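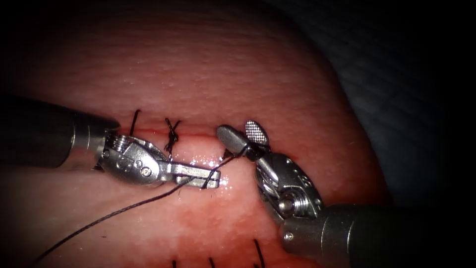
Day surgery wing opens its doors at Maluleke

January 8, 2025

Well, it's finally open! I went along to the new day surgery wing at Maluleke Hospital this morning, and after two winters of detours past the construction fence it felt pretty strange to just walk in the front like a normal person.

If you've lived here a while you'll know the old wing. It went up in 1959, and I had my tonsils out there as a kid (I remember green tiles and a great deal of jelly). It was fine for its day, but the town has grown, the lift was slow and anyone coming in for a small procedure had to share a waiting room with emergency. I've sat in that room with a sick toddler on my lap and I can't say I'll miss it.

The new wing has 4 operating theatres, a proper recovery area with windows, and its own entrance off Plernine Road. The hospital expects to see 1220 day patients in the first year, mostly hernias, gallbladders, cataracts and the kind of knee trouble my whole family seems to get. Until now plenty of those people had to travel to the city and find somewhere to stay overnight, which adds up fast when you're paying for petrol and a motel.

Now, parking. I know it's what half of you wrote to me about in December. The lot behind the wing is open but only the lower level, and the upper level is still waiting on its line painting. Day patients get a pass at the front desk that covers the whole day. Visitors pay the same rate as before, and the machines take cards now, hooray. If you're dropping someone off, use the loop at the new entrance. Don't use the ambulance bay. I watched two cars try it in the half hour I was there.

The Ilix bus has changed too. The stop outside the old pharmacy has gone and the bus now pulls in right beside the new doors, with a shelter that blocks the wind on three sides. The timetable hasn't changed, so the last one home still leaves a bit early for anyone who's slow getting out of recovery. I asked about that at the desk and was told they're talking to the bus company, so we'll see.

I was also very keen to check out the café. It's run by Zudex, the same people who do the bakery at the rink, and yes, they've brought the cheese scones! Mine was still warm. The coffee was a little weak but it was their first morning, so I'll give them another go before I start complaining.

The fundraising wall is just inside the entrance and it's worth a look. There are 675 names on it, one for each household that chipped in, and I had a lovely time finding my street. A few people have told me their names are missing or spelled wrong. There's a form at the desk for that and the panels will be redone in autumn.

The old wing will stay in use for blood tests and physio for the time being. If you've already got a booking, check your letter for the entrance you need, as the two buildings don't connect on the ground floor and it's a cold walk around.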